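Swapping the CPU in an old Dell server board
Posted 7/27/19

I've done enough of these swaps now that I've stopped sweating through my shirt, but the socket still gets my full respect.

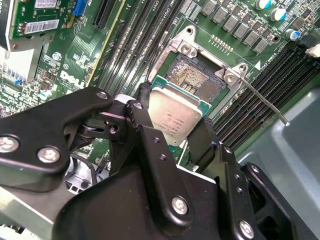

Before you get this far, pull the power cord, take off the heatsink and wipe the old paste off the chip with a coffee filter and some rubbing alcohol. Then push the lever down and a little sideways until it slips out from its hook. Let it come up slowly – it's a spring, and it will smack your knuckles! Swing the load plate open and lift the old processor straight up by its edges.

Now stop and look at the pins. On this kind of board they're in the socket and they're tiny, so one crumb or one careless thumb can bend a few. I go over mine with a flashlight from two sides (bent ones catch the light differently).

Find the little triangle printed next to the socket and match it to the marked corner of the new chip. Hold the processor by the sides, lower it flat and let go. No pushing, no wiggling. If it rocks, lift it out and check the corners again.

Close the plate, bring the lever down and hook it. It takes more force than you'd like, and a bit of creaking is normal – I still make a face every time.

Fresh paste next, a blob the size of a pea, then the heatsink. Tighten the screws in a cross pattern, a couple of turns each. I'll do the memory in a separate post, probably in September.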